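Why Do Runners Breathe So Hard?

Reading time: 2 minutes

If you have ever chased a friend all the way across the playground, you already know the feeling. Your chest goes up and down, your heart thumps like a drum, and when somebody asks you a question you can only puff out one word at a time. Grown-ups who run long races feel just the same way, even the very fast ones! So let's find out what your body is up to when it does that.

Your muscles are a bit like little engines, and they need two things to keep going. One is fuel, and that comes from your food (the toast or oatmeal you had this morning is probably helping you right now). The other is oxygen, a gas in the air that you can't see or smell. When you breathe in, air travels down into your 2 lungs, and there the oxygen slips into your blood. Then your heart pumps the blood all around your body, down to your legs and right out to your toes.

When you are sitting on the couch with a book, your muscles don't ask for much, so your breathing is slow and quiet and you hardly notice it. But when you start to run, your legs want a great deal more oxygen, and they want it quickly. Your lungs breathe faster and your heart beats faster too. In a hard race, a young runner's heart can beat 200 times in a single minute, and that is a lot of thumping!

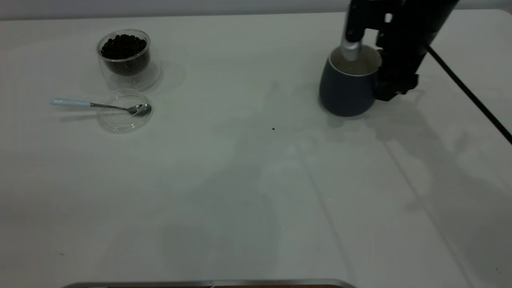
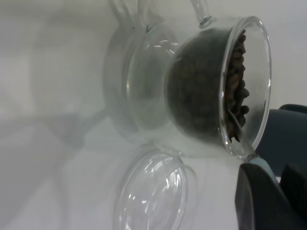
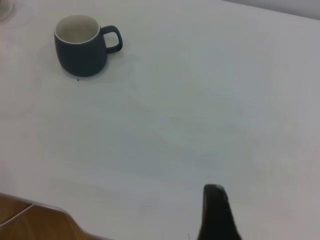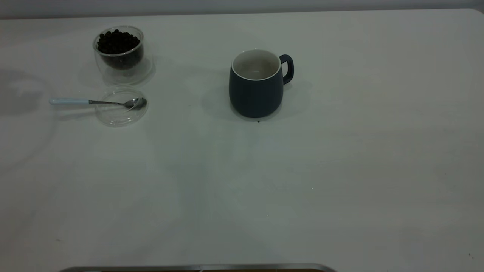 Now, there is something else going on. While your muscles work, they make a gas they don't need, called carbon dioxide. Your blood carries it back to your lungs, and out it goes each time you breathe out. Your brain keeps a close watch on this gas, and when there is too much of it, your brain sends a message that says, more or less, "Breathe harder, please!" You don't have to think about it at all, and your body does it for you even when you're busy looking for the finish line.

You may have noticed that you keep on puffing for a while after you stop running. Your body is still catching up, clearing away that extra gas and cooling itself down. Walking slowly for a little bit feels much nicer than flopping straight onto the grass (although flopping is very tempting, I know).

The lovely part is that practice helps. Children and grown-ups who run often find that their hearts get stronger and can push out more blood with every beat, so the same hill that made them gasp in January may feel a good deal easier by spring.

Try it yourself: put 2 fingers on the side of your neck and feel for your heartbeat. Jump up and down for a minute, then feel again. Is it quicker?

More to read
Why Does Sweat Cool You Down?
What Is a Stitch in Your Side?
How Do Muscles Grow?
Why Do We Warm Up Before a Race?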